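3.2 Dépose du processeur et de la mémoire

Le protocole décrit dans cette section porte sur la partie centrale de la carte mère, c'est-à-dire le support du processeur et les emplacements mémoire adjacents. La carte reste fixée au châssis pendant toute l'étape ; son extraction relève de la section 3.4.

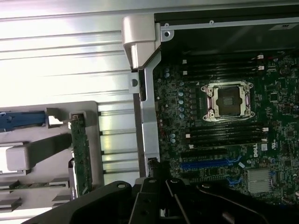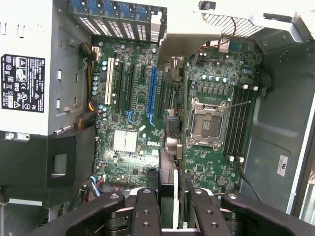
Figure 4. Cartes mères Dell en place dans un boîtier ouvert, support du processeur vide, cadre métallique de maintien présent.

L'étude s'appuie sur un lot de 436 unités centrales collectées par le centre de tri de Bidutar entre janvier et mars, puis transférées à l'atelier Hitus. Chaque unité reçoit à l'entrée un numéro d'ordre reporté sur toutes les pièces déposées. Les machines dont le châssis était déformé au point d'empêcher l'ouverture du panneau latéral ont été écartées avant constitution du lot et n'entrent pas dans les effectifs.

La séquence de dépose est fixe. L'opérateur débranche l'alimentation, attend 8 minutes, puis retire le dissipateur du processeur. Lorsque la pâte thermique a durci, le dissipateur est soumis à une rotation alternée de faible amplitude avant tout effort vertical. Le levier de maintien est ensuite libéré, le cadre relevé et le processeur saisi par ses bords, puis placé dans un plateau antistatique. Le cadre est rabattu aussitôt après la dépose. Les barrettes mémoire sont extraites en dernier, par ouverture des loquets d'extrémité.

Le rabattement du cadre répond à une contrainte propre aux supports à contacts élastiques. Une fois le processeur retiré, la grille de contacts est exposée aux chocs d'outils et à la chute de vis, et un seul contact plié suffit à faire passer la carte de la filière réemploi à la filière matière. Le cadre seul ne constitue pas une protection complète, sa partie centrale étant ouverte. Un cache en matière plastique est donc prévu pour les cartes orientées vers le réemploi, à poser après l'inspection optique décrite en 3.3.

Les condensateurs électrolytiques font l'objet d'un examen visuel distinct. Sont relevés le bombement de la face supérieure, les traces d'électrolyte au pied du composant et l'inclinaison du corps par rapport au plan de la carte. La couleur du sommet n'est pas retenue comme critère, car elle dépend du fabricant et de la série. Un condensateur présentant l'un des trois défauts entraîne le déclassement de la carte, sans mesure électrique complémentaire.

Au total, 1392 barrettes ont été déposées et triées par capacité et par génération. Près de 400 cartes ont atteint l'étape d'inspection optique ; les autres ont été déclassées lors de l'examen des condensateurs ou en raison d'une fissure visible du circuit imprimé. Les données ont été saisies dans la base Eketti, selon la nomenclature de Joubert, qui distingue l'absence d'un composant à la réception de son retrait en atelier. Cette distinction conditionne le calcul du taux de récupération présenté en section 4.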